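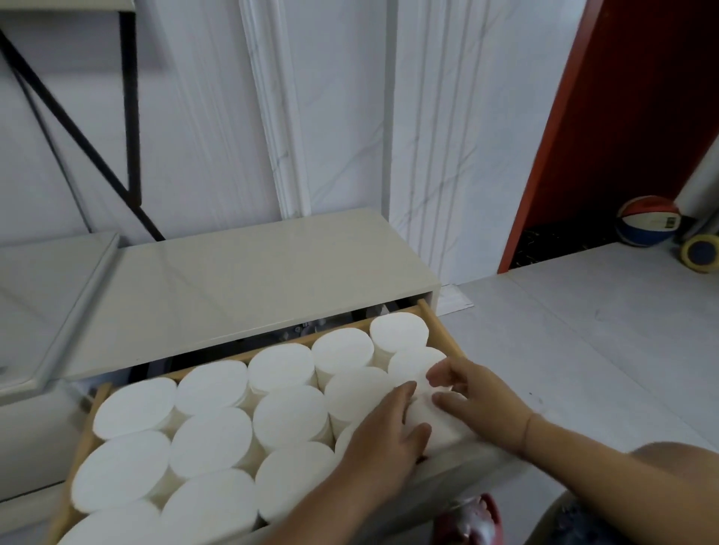 Questions fréquentes sur les cours de guitare et de basse

Vous trouverez sur cette page les réponses aux questions que je reçois le plus souvent par courriel. Je m'appelle Mieczysław Szulc, je donne des cours particuliers à Plemport, dans l'atelier Daneshvar, et le français n'est pas ma langue maternelle. Si une phrase vous paraît obscure, demandez-moi de la préciser, je le ferai volontiers.

Qui peut prendre des cours ?

Toute personne à partir de 8 ans. J'accepte les débutants complets et aussi les élèves qui ont déjà joué et qui souhaitent reprendre après une longue interruption. Pour les enfants plus jeunes, je conseille d'abord l'éveil musical, que je n'enseigne pas moi-même.

Quels instruments enseignez-vous ?

La guitare classique, la guitare folk, la guitare électrique et la basse électrique à quatre cordes. Je ne donne pas de cours de ukulélé. On me le demande souvent, mais je ne le joue pas assez bien pour l'enseigner.

Quelle est votre formation ?

J'ai étudié la guitare classique pendant six ans, puis j'ai accompagné des chanteurs et joué de la basse dans un orchestre de danse qui s'appelait Dolla. Cette seconde période m'a appris à suivre les autres musiciens et à retrouver ma place quand je me suis perdu dans un morceau. Je travaille cela avec les élèves dès que possible.

Comment se passe le premier cours ?

Le premier rendez-vous dure une heure. Nous parlons un peu de la musique que vous écoutez, je règle avec vous la position assise et la hauteur de l'instrument, puis nous jouons. Un débutant repart normalement avec deux accords et un petit exercice de main droite. Un élève plus avancé me joue un morceau de son choix, même inachevé. Ce premier cours est payant, au même tarif que les autres.

Faut-il avoir son propre instrument ?

Pour le premier cours, non, je peux vous en prêter un sur place. Ensuite, oui, car il est nécessaire de travailler chez soi. Il n'est pas utile d'acheter cher. Je vous demande seulement de ne pas choisir une guitare sans l'avoir essayée et, pour un enfant, de me consulter sur la taille avant l'achat. Une guitare trop grande fatigue l'épaule et décourage vite.

Où ont lieu les cours ?

À l'atelier Daneshvar, au premier étage, à Plemport. Un samedi sur deux, j'enseigne également à Prillach, dans la salle de répétition derrière la mairie. Les élèves de Prillach qui manquent leur samedi peuvent venir à Plemport dans la semaine, s'il reste une place. Je ne me déplace pas à domicile.

Donnez-vous des cours par vidéo ?

Oui, mais seulement aux élèves que j'ai déjà rencontrés en personne. Par l'écran, je vois mal le poignet et le pouce de la main gauche, et ce sont justement les choses qu'il faut corriger au début. Le décalage du son nous empêche aussi de jouer ensemble. Pour l'analyse d'un morceau ou la lecture, en revanche, la vidéo convient très bien.

Est-ce que je dois apprendre le solfège ?

Cela dépend de votre but. Pour la guitare classique, la lecture des notes est indispensable et nous la commençons dès les premières semaines, petit à petit. Pour les autres styles, on peut avancer assez longtemps avec les tablatures et l'oreille. Je demande tout de même à chacun de savoir compter une mesure à voix haute. C'est un exercice que beaucoup d'élèves n'aiment pas, je le sais, et je continue à le demander.

Combien de temps faut-il travailler chez soi ?

Un quart d'heure par jour donne de meilleurs résultats qu'une longue séance la veille du cours. Pour un adulte qui a peu de temps, je prépare un programme court avec un seul point technique et quelques mesures du morceau. Si vous n'avez pas travaillé pendant la semaine, venez quand même : nous travaillerons ensemble.

Mon enfant veut arrêter après quelques semaines. Que faire ?

Parlez-m'en d'abord, si possible sans l'enfant. Parfois le morceau est mal choisi, et c'est alors à moi de le changer. Parfois aussi les doigts font encore mal, ce qui passe avec le temps. S'il veut vraiment arrêter, je n'insiste pas.

Comment se règlent les cours ?

Par carte de cours, valable sur toute la saison, ou à l'unité. Le paiement se fait par virement ou en espèces. Les tarifs de l'année sont affichés à l'atelier et je les envoie sur simple demande.

Que se passe-t-il si je dois annuler ?

Prévenez-moi la veille avant 18 heures et le cours sera reporté sans frais. Après cette heure, il est dû, sauf en cas de maladie. Quand c'est moi qui annule, je vous propose toujours une autre date.

Y a-t-il une audition ?

Oui, une par an, en décembre, à Prillach. La participation est libre. On peut jouer seul ou en duo avec moi, et les partitions sont autorisées sur scène. L'inscription se fait auprès de moi pendant le mois de novembre.

Comment s'inscrire ?

Écrivez-moi par le formulaire de contact en indiquant votre âge ou celui de l'enfant, l'instrument, le lieu souhaité et vos disponibilités. Je réponds normalement sous deux jours. Quand toutes les heures sont prises, j'inscris votre nom sur la liste d'attente et je vous écris dès qu'une place se libère.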